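Water Polo Gear at Home: Washing, Drying and Small Repairs

Updated 2nd January

Chlorine damages elastic fibers, softens glued seams and leaves a residue that attracts mildew. Most of the wear on suits, caps and balls happens between practices, in a closed bag. The routine below takes a few minutes a day and needs a sink, a bucket and a drying rack.

Suits

Rinse in cold tap water within an hour of leaving the pool. Turn the suit inside out and let water run through the lining until the smell fades. Once a week, soak it in a bucket of cold water with a capful of mild detergent, then rinse again. Do not wring. Roll the suit in a towel and press down with the flat of the hand.

Polyester suits tolerate this for a full season. Suits with a high elastane content will go slack by February regardless, and should be kept for matches.

Skip the dryer. Heat does more harm than a month of pool water. Radiators count as heat.

Caps

The ear guards hold water. Pop them out if the model allows it, shake them, and dry them separately on a cloth with the open side down. The Getden club cap has guards that snap in from the inside; older Mirno caps have them laced, and these are best left in place and dried over an upturned glass.

Replace the tie strings when the ends fray. Cotton-blend cord, 2 mm, is the usual size. Seal synthetic ends with a lighter and cotton ends with a dab of clear nail polish. Leave enough length for a bow under the chin plus a hand's width.

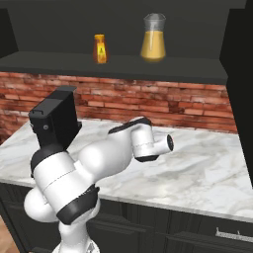
Marble countertop with a black appliance at the back.

Do the cap work on a hard, wipeable surface. Marble marks easily: put a towel under anything that has been in vinegar, and keep nail polish off it altogether.

Balls

Wash grip surfaces with warm water and dish soap, using a soft nail brush. Sunscreen is the main reason a ball turns slick – plain water will not shift it. Rinse well, dry with a towel and leave at room temperature overnight.

Check pressure with a gauge and follow the range printed beside the valve. Wet the needle before inserting it. A dry needle tears the valve seat, and the ball will lose air slowly from then on. To find a leak, hold the ball under water in the sink and turn it until bubbles appear. Leaks at the valve can sometimes be fixed with a drop of glycerin. Leaks at a seam cannot.

Bags

Mesh bags go over the shower rail. Solid bags need to be emptied, wiped with one part white vinegar to four parts water, and propped open with a hanger. The Bilgin 713 has a removable floor panel; take it out, as water collects underneath. If a zipper sticks, run a candle stub along both sides of the teeth and work the slider back and forth.

Vetarbridge juniors: spare cord and needles are in locker 195.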